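4.2 The open day at Plavurstead

I want to spend a few pages on the open day, even though it sits a little awkwardly between the pilot and the main collection. It changed how I think about hand-held demonstration, and most of the choices in Section 5 come straight out of it. The site was Plavurstead, on May 21, 2026, and the plan I had written back in March was simple enough: let visitors watch our demonstrators work, let them ask whatever they wanted, and then hand a gripper to anyone who was willing to try. I had pictured people standing politely behind a line. They did no such thing (I'm glad, looking back), and by midmorning the line was gone.

We ran 2 task families that day, wiping and lid handling, both built around bathroom fixtures. I picked them for a boring reason. Kitchens are all over the literature by now, and bathrooms are hardly there, yet a home robot that can't deal with a toilet lid is going to disappoint a lot of people. Fixtures are also nasty in ways that turned out to be useful to us. The surfaces are smooth and curved, they're often white on white, and the good handholds are down low where your own arm gets in the way of the view.

Each session was capped at 20 minutes. That number came from the pilot, where wrists started to complain a bit after that point and the motions got sloppy. Visitors who tried the gripper got the same cap, plus one short practice run that we threw away. I logged their runs under the tag Nirnus so they would never get mixed up with the regular set, which goes by Daneshvar in all the tables. If you only care about the trained policies, you can skip the Nirnus runs entirely. I'd still read the notes on them, though, because that's where the surprises are!

The first surprise was speed. Our regular demonstrators move slowly and evenly, and I had come to think of that as natural. Visitors moved like people cleaning their own bathroom before company comes: fast on the big surfaces, then a long pause at a corner, then fast again. One of them asked me why everybody else was "doing it underwater," and I didn't have a great answer. Our instruction sheet says to move smoothly. It never says to move slowly, but that's how everyone reads it.

The second surprise was the off hand. We had told the regulars what to do with it and forgot to tell the visitors anything, so they steadied themselves, leaned on things, and reached in to help whenever the gripper felt clumsy. I was ready to discard all of that. Then I watched a few runs back with Pravutell, our playback tool, and found that the helping hand nearly always showed up at the same moment, just as a lid passed the point where it wants to fall. Figure 3 was recorded at the Plavurstead site.
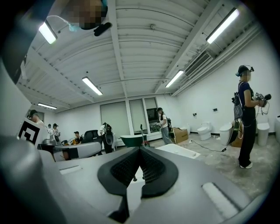 Figure 3. Hand-held collection with bathroom fixtures, Plavurstead.

So we kept those runs and marked the moments by hand. It was slow work, and I wouldn't want to do it for the full set of 2,000 demonstrations, but for the 600 we used in the lid experiments it was manageable. Section 5.1 compares training with and without the marks.

One last practical note for anyone planning a day like this. Write the instruction sheet for a stranger, and read it out loud to one before the doors open. I rewrote ours that same evening, and the new wording is in Appendix B.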